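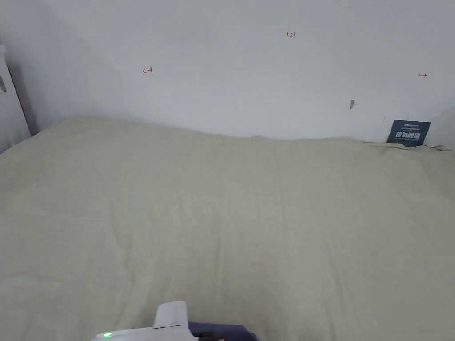 1/ Folding kits, part one: the hardware

The Fleltis handheld gripper set is on offer for $179 a month, two grippers included. You hold them, you do the chore, and in theory a robot learns from your example. I have been folding laundry wrong for decades, so good luck to the robot.

2/ Nice touch: the green light on the white housing is easy to spot. Less nice: the manual spends 19 pages on charging and 2 on cloth.

3/ Asif Virk asked whether the jaws can handle anything limp. Fair question. Boxes are easy. Navy clothes on a beige sheet are where a sales page goes quiet.
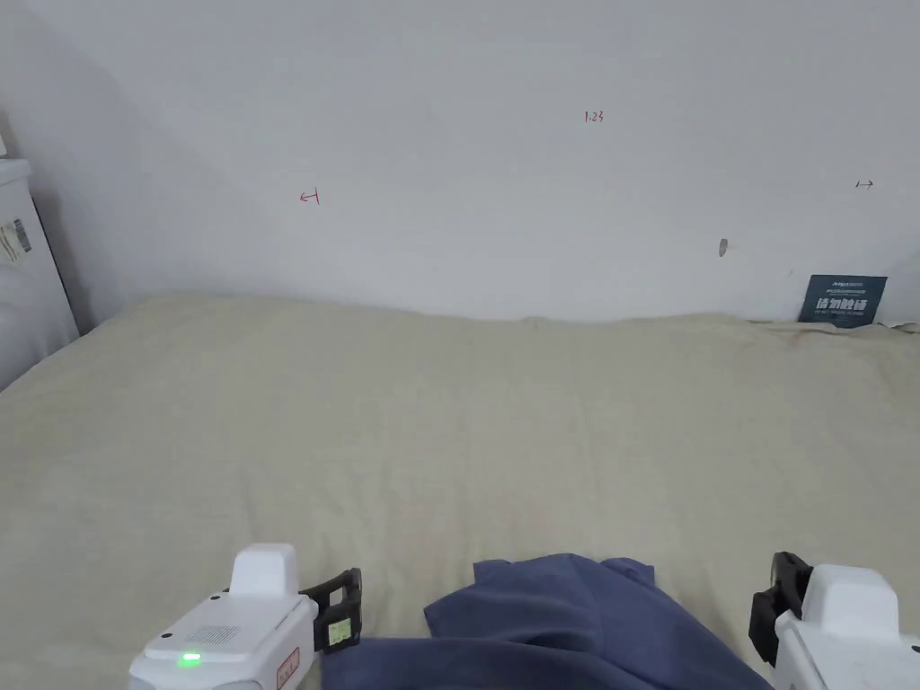 Vustmont, 27 Mar 2026

4/ One dark garment, two sets of black jaws. I like the shape of them – angular, with a cutout near the top – but dark on dark makes it hard to judge where the tip ends and the fabric begins. Fleltis sells a lighter jaw for $25 extra. Of course it does.

5/ Maham Soomro has the Mimadero rental and says its trigger is softer. Mine feels like a stapler with opinions.

6/ Verdict so far: decent build, fair price for a month, silly price for a year. Support took until the next morning to tell me to restart it. I'd rent again for towels. Fitted sheets can wait until December.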